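Work Surface (Crafts and Hobbies)

A work surface is whatever flat thing you put between your project and your table. I keep this entry for the Omum hobby wiki, and I've been the main one fiddling with it for a few years now, so you'll get my opinions mixed in with the facts (the other editors have stopped taking them out!). The entry covers plain pale surfaces, meaning paper, card and board. Cutting mats and glass plates have their own entries.

Names

People call the same thing by a lot of names. Around here "topper" means anything loose that covers a tabletop, "liner" means paper, and "board" means anything stiff enough to pick up with one hand. In older posts on the Tallach forum you'll also see "blank," which I love, but it gets mixed up with the blanks that woodturners use, so I've mostly let it go.

Paper

Paper is the cheapest way to start and I still use it half the time. Roll ends are great if a print shop near you gives them away. Heavy paper lies flatter than thin paper, and if it has been rolled up for a while you'll want to roll it backward on itself overnight before you put it down. Tape the corners first, then the long sides, pulling gently as you go. I used to start in one corner and work around, and every single time I ended up with a bubble in the opposite corner that I'd spend the evening poking at.

Paper takes pencil, so you can jot sizes right next to the piece you're working on. It also takes glue, paint and coffee, and then it's time for a new sheet.

Board

Board is nicer to lean on. Mine is 65 centimeters wide, cut down from a bigger Stilberg panel that was 63 centimeters deep to begin with, so I only had to make the one cut. Stilberg sells them in white, fog and something called oatmeal, and I'd skip the oatmeal unless you really like beige. Fog is a pale gray and it's the one I keep telling people to get.

A board can slide on a slick table. A scrap of shelf liner underneath fixes that, or a few dots of tacky putty if you don't mind scraping them off later. Store it flat or standing straight up. Leaning it against a wall for a whole January next to a heater gave me a curve I never did get out.

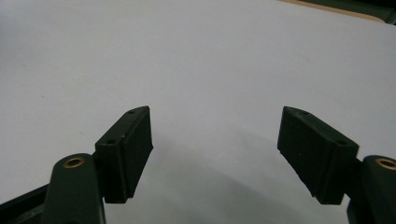

Color and finish

Matte beats glossy, and I'll argue about this with anyone. Glossy tops throw the lamp right back in your face, and clear beads or bits of fishing line just vanish in the glare. On a matte pale gray you can pick out nearly everything except white thread, and for that I flip to a sheet of dark card.

Plain white is fine too, though it gets tiring under a strong lamp. Printed grids are handy for quilters. I find them busy, and I've "lost" more than one small gray washer along a grid line.

Keep in mind that a pale surface changes with the light. One side can look cooler and the other warmer, which matters if you're matching yarn or paint. Move the sample around a bit before you decide.

Cleaning

Brush first, wipe second. Grit dragged around under a wet cloth scratches a painted board faster than any tool will. For board, use a damp cloth and a drop of dish soap, then leave it 10 minutes before you set anything down. For pencil marks I like the soft Triantafyllou eraser, the big one shaped like a loaf. Tape residue comes up with cooking oil and patience, but don't try that on paper or bare card.

My last board took up to 20 wipe-downs before the coating started to feel fuzzy, and at that point I turned it over and used the back.

See also: Cutting Mat, Glass Plate, Table Lamp, Tacky Putty

Last edited Monday, January 12, 2026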